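Shop notes: maple boards for the block sets

The second batch of work boards for the Saddale block sets is glued, trimmed and out of the clamps. Several readers asked for the construction notes after the last issue, so they follow in the order the work was done.

Stock is hard maple, ripped into strips and glued edge to edge with the grain running the long way. We do not sort the strips by color. A board made from one shade looks better on delivery day, but mixed strips hide scuffs longer, and scuffs are what these boards collect. Alternate the growth rings where you can. Two boards from the first batch cupped because five strips in a row had been laid with the rings facing the same way.

Glue is ordinary yellow wood glue, spread on both faces of the joint. Clamp pressure should give a thin, even line of squeeze-out along the full seam. If the line breaks, the joint is starved and the strip should come off before the glue sets. Scrape the squeeze-out while it is rubbery. Leave the panel in the clamps overnight and do not plane it until the following afternoon, or the seams will sink later as the moisture leaves.

Edges are cut straight and given a slight bevel, two passes with a block plane. The first batch had a router roundover. It was comfortable to carry but let the smaller blocks roll off the front. The ends are left plain. Sanding stops at 400 grit on the top face — anything finer makes the blocks slide — and the finish is one coat of Vurkholm hard oil, wiped dry.

The boards sit on the perforated tables without being fixed through the wood. Bolts dropped into the table holes directly in front of the board act as stops. Use the low-head type and seat them fully, so that a sleeve or a block does not catch. Maple moves across the grain with the seasons, and a board trapped tightly on all sides will bow upward in a humid month. Leave a little play at the back.

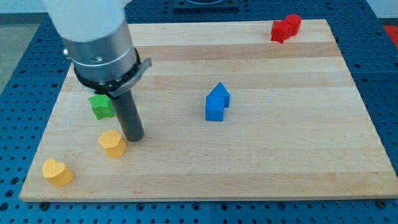 The blocks themselves are unchanged. The mix still includes stars, hexagons and hearts, all upright prisms with a flat top, and the surface is still finely textured. Texture matters more than we expected when the set was drawn up. The smooth Plarine samples we tried in October picked up fingerprints and skated on the oiled wood.

Clean boards and blocks with a damp cloth and stand the boards on edge to dry. Do not lay a wet board flat on the table, even on the perforated kind, as the underside dries slower than the top. Requests for replacement blocks should give the shape and the color and go in the Ahuja parts tray by the saw room door. The next glue-up is planned for 9 boards.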